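Sección 4. Primer uso de la báscula y puesta a cero

Si has llegado hasta aquí es que ya tienes las pilas puestas y la báscula Kanness fuera de la caja, así que lo aburrido está hecho. Yo llevo usando la mía a diario desde noviembre (hago pan, mucho pan) y esta sección la escribo tal como se la explicaría a alguien en mi cocina. Si todavía no has quitado las láminas de plástico del compartimento de las pilas, vuelve a la sección 3, que sin eso no arranca.

4.1 Dónde ponerla

1. Busca una superficie lisa y firme. La encimera suele ir bien; un mantel no, ni siquiera uno fino.
2. Apoya la báscula y presiona con un dedo en cada una de las esquinas. No debe bailar.
3. Si baila, gira la patita roscada que tengas más cerca de la esquina que se levanta, un cuarto de vuelta cada vez, y vuelve a probar.
4. Déjala al menos a un palmo de la placa de cocción.

Nota: las placas de inducción le sientan fatal. A mí me bailaban los números como locos y estuve a punto de devolverla, hasta que la moví al otro lado del fregadero y santo remedio.

4.2 Encendido

1. Con el plato de pesada vacío, pulsa ON una sola vez.
2. Espera a que desaparezcan los guiones de la pantalla y salga un 0. Tarda 4 segundos. No toques nada mientras tanto, tampoco la mesa.
3. Pulsa UNIT hasta que veas la «g» pequeña a la derecha. Las demás unidades están ahí, pero en este manual trabajamos siempre en gramos.

Precaución: no la enciendas con algo encima. La báscula toma ese peso como cero y luego, cuando lo retiras, te enseña un número negativo bastante desconcertante. Si te pasa, apágala, vacíala y empieza otra vez.

4.3 Tarar con un recipiente

La tara es lo que más vas a usar, y también lo que más dudas genera en el foro de Zosgate, donde Shivam Shukla contesta con una paciencia que yo no tengo. La idea es sencilla: pones el recipiente, le dices a la báscula que lo ignore y a partir de ahí solo cuenta lo que eches dentro.

1. Con la pantalla en 0, coloca el recipiente en el centro.
2. Espera a que el número se quede quieto.
3. Pulsa TARE con suavidad, sin apoyar la mano.
4. Comprueba que vuelve a marcar 0 y que aparece una «T» arriba a la izquierda.
5. Añade el ingrediente poco a poco.

Para cantidades pequeñas prefiero un plato con algo de hondo a un bol grande, que tapa media pantalla y te obliga a agacharte para leer.

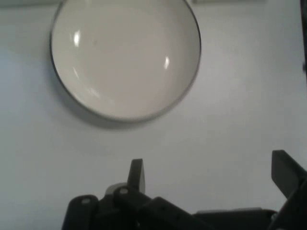 Plato blanco con filo oscuro, ligeramente hondo.

Sirve casi cualquier recipiente de cocina, siempre que no roce la carcasa por los lados. Si el borde toca, parte del peso se va por ahí y la lectura sale baja. Con los platos muy anchos levanto uno de los lados con la uña y miro por debajo – es un gesto tonto, pero me ha salvado más de una masa.

Ojo con esto: el peso del recipiente cuenta para el máximo de la báscula aunque la pantalla diga 0. Si usas una cazuela de 1.050 g, esos gramos ya están gastados y te quedarán menos para los ingredientes. Cuando te pasas, la pantalla muestra «O-Ld» y hay que retirar peso enseguida.

4.4 Pesar varios ingredientes seguidos

1. Tara el recipiente vacío como en el apartado anterior.
2. Echa el primer ingrediente, por ejemplo 400 g de harina.
3. Pulsa TARE otra vez. La pantalla vuelve a 0.
4. Echa el siguiente y repite las veces que haga falta.
5. Para saber el total, mantén pulsado TARE hasta que parpadee la «T». Verás la suma sin el recipiente.

Consejo de panadera aficionada: deja la sal y la levadura para el final y pésalas aparte. Si se te va la mano con la sal encima de la harina, ya me contarás cómo la separas. Además, por debajo de 10 g la báscula va un poco a su aire, y si echas muy despacito puede que ni se entere. Lo que hago yo es retirar el plato, añadir la pizca y volver a apoyarlo.

4.5 Apagado automático

La báscula se apaga sola cuando pasa un rato sin cambios, y la tara se pierde. ¡Da muchísima rabia a mitad de receta! Se puede desactivar:

1. Con la báscula apagada, mantén pulsado UNIT.
2. Sin soltarlo, pulsa ON.
3. Suelta los dos botones cuando salga «A-on».
4. Para volver al modo normal, repite lo mismo hasta leer «A-oF».

Nota: en este modo las pilas duran bastante menos. Yo lo activo los lunes, que es cuando amaso para toda la semana, y después lo quito (cuando me acuerdo).

4.6 Limpieza rápida después de usarla

1. Apágala.
2. Levanta el plato de pesada tirando recto hacia arriba y lávalo a mano.
3. Pasa un paño apenas húmedo por la carcasa y los botones.
4. Seca bien todo antes de volver a montarlo.

Precaución: la carcasa no va nunca bajo el grifo, ni al lavavajillas. Para la harina que se mete en la ranura va de maravilla un pincel seco de repostería. Si después de limpiarla la pantalla no se queda en 0 con el plato montado, pasa a la sección 5, donde explico la calibración con la pesa Mulberg.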